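O orçamento de uma célula de manipulação raramente se perde no preço do braço, diz Vinh Mạch, que planeia as compras de equipamento da Flirkitbridge. A conversa decorreu a 2 de novembro de 2020, com a folha de custos aberta.

«O braço vem cotado ao cêntimo. O que falta na cotação é a mesa, a estrutura, a cablagem e os dedos de reserva», explica. Para a próxima fase pediu propostas a dois fornecedores, Salberg e Dikthorpe, com as mesmas nove rubricas.

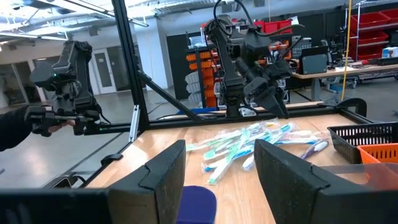
A rubrica mais discutida foi a da estrutura. A Salberg incluía-a no preço da célula; a Dikthorpe cobrava-a à parte, por 3371 euros. Mạch preferiu a segunda forma. «Quero saber quanto custa cada posto antes de encomendar outro.» O perfil preto de alumínio, com poste vertical e travessa diagonal, fica inscrito como imobilizado; os cestos de plástico preto e laranja ao lado da mesa entram como consumível, tal como as escovas de dentes embaladas que servem de peça de ensaio. A embalagem transparente reflete a luz, e isso pesa na escolha das câmaras.

O calendário prevê encomenda em fevereiro. Até lá, o projeto Kim tem de fixar a lista de sobressalentes. Mạch quer dois conjuntos de dedos por garra e uma reserva de 100 horas de integração – valor que a direção ainda não aprovou.

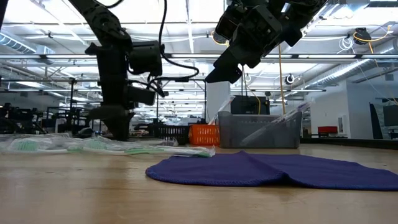

Compensa comprar já os dois braços de um posto?

«Depende da tarefa. Se a peça tem de ser segura por um lado e puxada pelo outro, compro os dois na mesma encomenda. Acrescentar o segundo depois obriga a refazer a calibração e a rever a alimentação elétrica.»

Quanto à manutenção, o contrato fica fora do investimento inicial e passa para despesa corrente. Os cabos são orçamentados em separado, com o comprimento medido no local.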